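Vernora Community Energy — Members' Meeting
Minutes, Nov 5, 2025

Held in the upstairs room at Altside Library, doors at 6:30, started a few minutes after seven. Shahab Mazandarani in the chair. 44 members present, which is our best turnout since the launch night, and thank you to everyone who brought a neighbor along. Apologies were read from the Stikwood street group, who were at their own meeting the same evening.

Minutes of the October meeting

Accepted with one correction. The heat network survey closes at the end of the month, and the earlier minutes had it closing in the middle. If you told anyone the wrong date, please tell them the right one!

Heat network update

Shahab gave the update and it was a really good one. The council has agreed in principle to let us run the main pipe along the old rail path, so we would not have to dig up Mill Road at all. This has been the sticking point all year and there was actual applause. The agreement still has to be put in writing, and the council wants to see a traffic plan for the two crossing points before it signs anything.

1381 homes are inside the area the network could reach. The survey went through every one of those doors, and replies are still coming in by mail and through the library drop box. A member from Canal Street asked if people who rent will get a say. Yes, they will, and their answers are being kept separately so we can take them to the landlords as a group. She offered to translate the renter letter into Spanish and the meeting said yes please before she had finished the sentence.

Question from the floor about the heat source. The plan is still to take waste heat from the Ebrahimi bakery and cold store on the east side. Their engineer has shared a full year of readings, and the winter figures hold up better than we had feared — the ovens run hardest on the coldest mornings, exactly when we want them to. Backup would come from a gas boiler in the first phase. Several members were unhappy about the gas boiler and said so. There was a long and very decent discussion. It was agreed that the design team will price an electric boiler beside it, so that the two can be compared at the next meeting with real numbers on the page.

Contract for the design work

Three firms sent in bids. Two were complete. The third left out the pipe sizing and has been asked to send it in by the end of next week, after which the bid will be read with the others or set aside. The panel would like one more member with some plumbing or building background. If you have ever fitted a radiator and liked it, please speak to Shahab.

Bulk purchase of heat pumps

For homes outside the network area. The supplier has held last year's price through to spring, which is great news. Anyone who signed up in October should have had a call by now to arrange a home visit. Some members had not. They stayed behind to leave their phone numbers and these were passed on the next morning.

A member asked how noisy the outdoor units are. Another member has had one running since last winter and invited anybody who is curious to come and stand in her yard. Several people took her up on it there and then, so bring a coat and a flashlight.

Winter bills evening

The drop-in evening will run again at the library. We need people who can sit down with a neighbor and read through a gas bill line by line. No expert knowledge needed, only patience and a pair of glasses. The room is free and the library will lend us the big kettle. Please also bring old draft excluders, thick curtains and spare bulbs for the swap table — it was picked clean last time.

Any other business

A request was made for the survey map to be printed larger. Agreed. The bicycle rack question was held over again, with regret.

Actions

Shahab: traffic plan for the rail path crossings, and a reminder to the third bidder.
Design team: price for the electric boiler.
Canal Street group: Spanish version of the renter letter.
All members: return your survey, and nudge the house next door.

The meeting closed at 8:50 and a good crowd stayed on to look over the pipe route.

Recent items
Heat network survey: how to return your form
Notes from the October meeting
Rail path route map
Heat pump home visits: what to have ready
Reading your gas bill 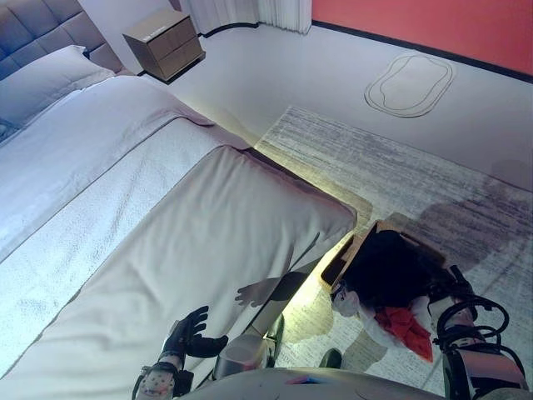
Corrections to these minutes can be handed in at the library desk, or raised at the start of the next meeting, when we should have both boiler prices in front of us.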